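Hellon wants $249 a month to teach a robot arm to tidy your table

I have been getting the Hellon emails since August. I signed up for one webinar, which I left after ten minutes, and that was apparently enough to be considered a warm lead. The pitch hasn't changed much in that time. You rent a single arm with a two-finger gripper, you pay $249 a month for the "teaching plan," and you show the arm your chores by hand until it can do them alone. The arm itself is a $3,000 deposit, refundable, with a page and a half of conditions on the word refundable.

I finally took them up on the trial day at their Ranau Street showroom, partly so the emails would stop. They have not stopped.

First, what you get for the money. The plan covers 200 recorded demonstrations a month. A demonstration is one go at one task, start to finish, with a person steering. If you fumble it, you can throw it out, but it still comes off your total. I asked about this twice and got the same answer in slightly different words. There's a rollover, capped at 40, and it only applies if you're on the yearly plan. Anybody who had a cell phone contract in the nineties will feel right at home.

The steering is better than I thought it would be. I've tried the Zodeck kit, where you drive the arm with what is basically a game controller, and I spent that whole afternoon poking holes in a loaf of bread. Hellon gives you a handle that the arm follows, and after half an hour I could get the gripper more or less where I meant it to go. There is a lag. It's small, but you feel it when you close on something, and you learn to wait for it, and then you get impatient and stop waiting.

What I don't buy is the word "chores." The brochure says the arm can "reset a family table after any meal." The table I got to work at had a plate, a bowl, a few toys and a brush. My own table on a Sunday has syrup on it, three kinds of mail and somebody's homework under the butter. I'm willing to believe the one leads to the other eventually. I'm less willing to pay monthly while we find out.

And the brush task, which is the one they're proudest of, is a strange choice to lead with. Picking up a brush by the handle is fair enough. Sweeping means pressing down evenly and moving sideways at the same time, and keeping that up over things that shift when you touch them. I did it eleven times. My best run would have gotten a kid sent back to do it again.

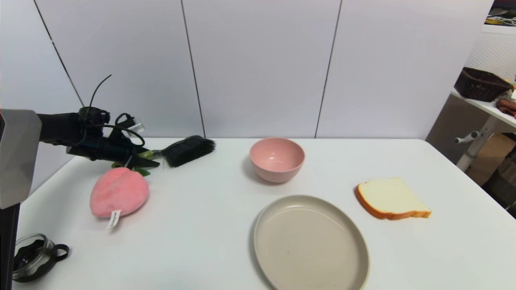
The gripper on the brush handle, right over the plush peach.

Soft toys, by the way, are very forgiving. You can grab one anywhere, squash it, drop it, and it comes up fine on the next try. If you're shopping for one of these arms, ask to try a full glass or a wet fork. I asked. They told me liquids were "on the roadmap," and so is a second arm, which I suspect you'd need for most of what's in the brochure.

There's also the matter of who owns the demonstrations. Under the standard terms, everything you record goes into Hellon's shared training pool. You can opt out, and then the price goes up. So you're paying them for the chance to do their data work, in your kitchen, after dinner. The Hunt people at least knock something off your bill for it, though their arm is slower and sounds like a coffee grinder.

Things I liked, to be fair: the emergency stop is big and exactly where your hand goes. The software didn't crash once. The person running the trial let me fail without grabbing the handle away from me, and I've had worse from driving instructors.

Would I rent one? No. If I ran a small lab or taught a high school robotics class, I'd think about three months of it and try hard to get the deposit terms in writing. For a house, I own a sponge.

I've asked Hellon whether thrown-out demonstrations will keep counting against the monthly total next year. If they write back with something other than another webinar invite, I'll add it at the bottom of this post.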